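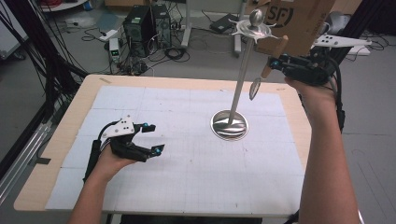
10/5/20, evening, third week at Werine

My hand hurts a little between the thumb and the first finger, so I will write slowly tonight.

All day was the sword task. The small sword stands on its round steel base, and I must bring the little knife with the wooden handle near to it, holding everything only with the two grippers. Left hand one gripper, right hand the other. The robot is not there when I do this. It will learn later from the recordings, and I try to remember that every lazy movement of mine is also a lesson.

In the morning I recorded 36 demonstrations. I threw away five. In two of them the knife turned in the jaws, and in the other three I stopped in the middle to think, and the instructions from Idport say very clearly that we should not stop. One must think before starting. It is strange advice for a person like me, who thinks always during.

The total for this task is now 117. The plan says 412 before December. I made the calculation on the back of the bus ticket and it is possible, if my wrist agrees.

What I learned today: hold the right hand higher than feels natural. When I came in low, I was nervous for the base, it is so polished that I see every small thing moving in it, and my eyes went there and not to the blade. When I lift the knife high first and then come down, the movement is more calm. Also I should open the left jaws before I need them. Yesterday I opened them too late each time and it looked like a person looking for keys.

The cables still bother me. They pull at the wrist when I turn the hand outside. I asked if we can have longer ones and the answer was that Barroso has ordered them for the other tables, maybe for ours too.

After lunch we changed to remote control for one hour, with the Drarnus arm in the next room. I am much worse at this. With the grippers in my hands I feel the weight of the knife, and with the remote I only guess. My movements became small and stiff. I did not save any of them.

Bought bread and two lemons on the way home. At dinner I took the spoon with thumb and one finger only, like jaws, and noticed it only when the soup was finished.

Tomorrow: sword again, begin with the left side. Bring the hand cream.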